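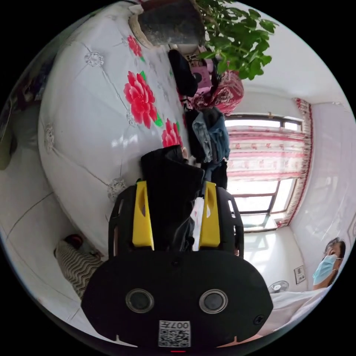

Home | News | Classes | Supplies | Contact

Holub bead fair moves to bigger hall, adds mending tables

1/29/24 - The Holub bead and craft fair is leaving the old market rooms. New spot is the Avau hall, doors at 10, same weekend in June as always. 76 tables this time, up from 54 last year. Most already spoken for.

Jewelry makers get the main floor. Wire, enamel, metal clay, glass. Nilari is bringing its kiln demo back after skipping a year, and Fito will run the stringing workshop again, 27 seats, sign up at the door. No holds by phone, please stop asking.

Textile people finally get their own corner. Button swaps, visible mending, beading onto old shirts and jackets. Bring something to work on. If there's a big heap of dark clothes on your bed like the one here, start with that, black and navy show off seed beads better than anyting. Needles and thread supplied, beads are not.

Table fees unchanged. Sellers who had a spot last year keep first pick untill the end of the month, then it opens to everybody. Parking is behind the hall, not on the street. Floor plan to follow.

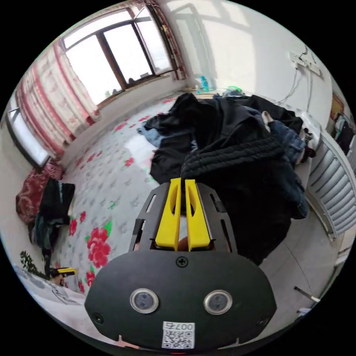

Food stalls still to be confirmed. Two have asked for space by the side entrance and the fair wants at least one more, hot food preferred. Got a pile of dark clothing you won't bead? The swap rail takes it, clean and folded.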